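Ticket 143: Gripper eases open by itself on small packets
Opened by Nele Sauerland, status: open

Hello all, and thank you for the patience with my last ticket! The gripper closes nicely on an orange, but with the little white packets the fingers creep back open after 3 seconds, sometimes before I've even started to lift.
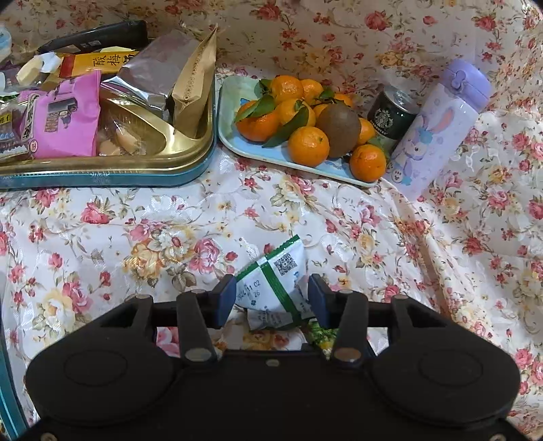
Torben Kettler wondered whether the hold current drops once the fingers stop moving, and asked me to read out the value before I took anything apart.

I did, and he may well be onto something. The closing current is set to 900 mA and the hold current to 400 mA, left over from October, when I was fussing about the motor getting warm on the bench in Pestamau. I raised the hold value to match the closing one and tried a packet again - it stayed put long enough for me to go and fill the kettle. The motor does get warm, though, so I don't want to leave it like that.

Still to do: try a value in between, and check the left finger pad, which feels a touch looser than the right. Yiran, do you still have the short screws from Böttcher? I'd happily come by for them.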